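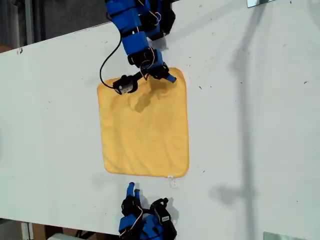

Sorcha Buchanan maintains that a cloth should be folded in thirds, never in half, and she has strong feelings about people who do otherwise. Tươi Khổng, who has shared a worktable with her at Kernness for 5 months, folds in half.

"It's a dust cloth," Khổng says. "It isn't a flag."

The two of them run the tidying class there, and the yellow cloth is lesson one. Students spread it flat, fold it, open it and start again. Buchanan once made a class do this 155 times. "They thanked me," she says. Khổng remembers it differently — two of them asked for refunds.

Corners are the trouble. "People grab the middle and hope," says Buchanan. "Then they've got a wad, and they call it folded."

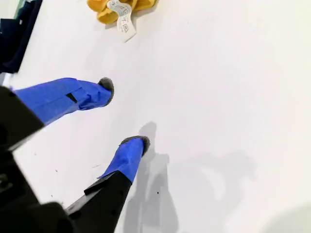 Lesson two is toys, and there she softens. Plush won't fold, won't stack and rolls off anything you set it on. "You give it a spot and you put it back there," she says. "I've tried to make it more complicated."

Khổng's own closet came up near the end. He says it's fine. Buchanan has seen it, and asked for another cup of tea.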